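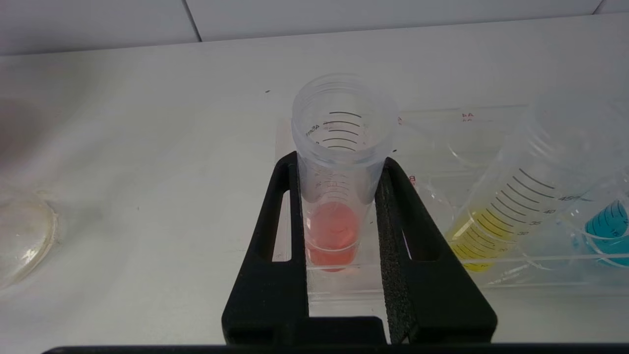

The man from Robichaud had set his folding table between the post office and the bakery, and by ten he had sold a dozen bottles of Drullport water. Maëlle Grewal watched from the bench with her coffee. She had grown up in Drullport. The water there came out of the tap tasting like a nail.

"It's from the deep spring," he told her, when she finally walked over. "Drawn at 1,081 feet."

"Who measured?"

"The company."

"The company that sells it."

He smiled as if she had paid him a compliment. He had good teeth and a tan that stopped at the collar. On the table was a stack of leaflets, and she took one without asking. A woman in Cluvadholm had slept through the night for the first time since her divorce. A retired bus driver had walked up 584 steps to a chapel and come down again singing. Neither of them had a last name.

"My aunt lived in Drullport for most of her life," Maëlle said. "She drank that water every day and she could barely get up the porch."

"Was it from the deep spring?"

"It was from the kitchen."

"Well, there you are," he said.

She had to give him that one. She read the leaflet again, looking for the place where it promised something, and couldn't find it. People felt, people noticed, people told their friends. It was careful work. Somebody had been paid to write it, and paid better than she was at the Noltari office, where she typed up complaints from people whose heaters had quit.

Old Mr. Noltari himself came out of the bakery then with a loaf under his arm. He bought two bottles, and he didn't haggle, though she had once seen him send back a stamp.

"You don't believe in this," she said to him.

"My wife does." He tucked the bottles in beside the bread. "She had a good week in June."

"Everybody has a good week in June. It's warm."

"Could be," he said, and went off to his car.

The man from Robichaud was straightening his leaflets. He looked at her for a while – kindly, she thought, and that annoyed her more than the teeth.

"What's it cost?" she said.

He told her. She said that was robbery, and opened her purse.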